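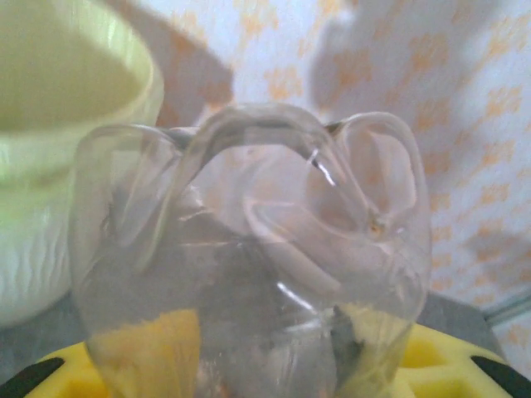

Is the Graltow gripper kit any good with clear plastic?

Hi all! I've been saving up for the Graltow wrist-camera kit (two fingers, little camera, mounting plate, cables) and I'm this close to ordering. What I want it for is sorting stuff from our kitchen and craft corner, and a lot of that is see-through: cut-down bottles, deli tubs, cups. My old arm has no camera at all, I just taught it positions by hand, and it misses whenever anything gets nudged. Does the Graltow cope with clear things, or am I going to be fighting it every evening? Also wondering if I should spend the extra on the Garnel fingers while I'm at it. Would love to hear from people who own one!

Posted by marlpit_jo
Share (6)

Tanvir Sikder

I've had mine since June and I love it, so take this as coming from a fan! Short version: yes it can do clear plastic, but expect to put some time in.

The camera sits close in at the wrist, so when you're lined up over something you get both fingertips in the bottom corners of the view and the thing you're going for between them. With a bowl or a solid-colored tray that's a dream. A cut-down bottle is harder, and you can see why when you look at the picture coming off the camera. Whatever is underneath shows right through. Put one by a bright yellow tray and part of the bottle looks yellow. Then you get a streak of glare along a fold and the software would very much like that streak to be the object.

What helped me:

- Move the lamp before you touch any settings. I bounce mine off the ceiling now and the glare mostly went away.
- Plain background if you can stand it. I had a busy patterned cloth up behind my table and detection got better the day I swapped it for gray card.
- Record plenty of your own examples. The kit comes with a starter set and hardly any of it is clear. I added 200 of my own grabs, bottles mostly, creased ones too, and that made more difference than anything else I tried.
- Turn grip force way down. Thin bottle plastic folds as soon as you look at it, and then it's a different shape from the one you trained on (ask me how I know).

I keep a log because I'm that kind of person: 2,643 grabs on clear stuff so far, and the last few hundred have been so much better than the first few hundred. Still drops one now and then. I haven't tried the Garnel fingers. The stock ones are plain black and a bit slippery, so I stuck a strip of shelf liner on each and never looked back.

If you get it, do the calibration twice. The first one on mine was off by a finger width and I spent a whole weekend blaming the wrong thing.

Share (2)

hebden_workbench

Agree with most of the above. One thing to check first is which arm you have. The plate fits the Harix straight out of the box, but I had to drill two new holes for mine. Garnel fingers are softer and nicer on cups, and I'd say buy them later if you still want them. The camera cable is short too, so get an extension.

Share (0)

pintglass

just use colored cups lol

Share (1)

3 answers
Viewed 1,026 times
Last updated: June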